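Buscar no site Digite sua busca OK
Início Oficina Robótica Edições Assinar

Um humanoide montado em casa, peça por peça

O projeto Grekamness começou numa garagem e hoje ocupa boa parte de um apartamento. São dois braços com garras, tronco branco, cabeça espelhada e uma coluna no lugar das pernas. O grupo que cuida dele se reúne à noite na Clerkari, oficina compartilhada onde saíram as primeiras carcaças, mas os ensaios acontecem na casa de um dos integrantes.

A estrutura consumiu 457 horas de impressão. Os ombros foram refeitos em junho, depois que a primeira versão rachou no encaixe do motor. Os drivers são da Voltstead — comprados usados — e o software de controle parte de um pacote aberto chamado Devadiga, bastante alterado desde então.

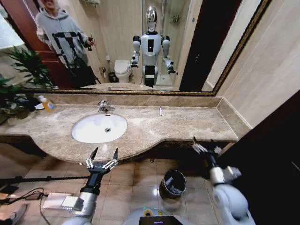

O banheiro é o cômodo mais difícil da casa. Espelho grande confunde a estimativa de profundidade, e piso polido devolve a luz do teto direto para a câmera. Na sala, o robô pega um copo sem muito drama. Diante de uma pia, o mesmo programa erra a distância e para antes da hora.

A solução do grupo foi marcar à mão a região do espelho e descartar tudo o que cai dentro dela. É trabalhoso e só vale para aquele cômodo, mas reduziu as paradas. Cada sessão dura 60 minutos e é conduzida por uma pessoa com o controle na mão.

O gasto até agora, sem contar os motores, ficou em 900 reais por braço. Faltam 4 itens na lista: trocar a garra esquerda, reorganizar os cabos, refazer o suporte da tela e reduzir o ruído da coluna. A garra vem primeiro.

Leia também
Como escolher filamento para peças que sofrem torção
Oficinas compartilhadas: o que perguntar antes de se associar
Baterias usadas: testes simples de bancada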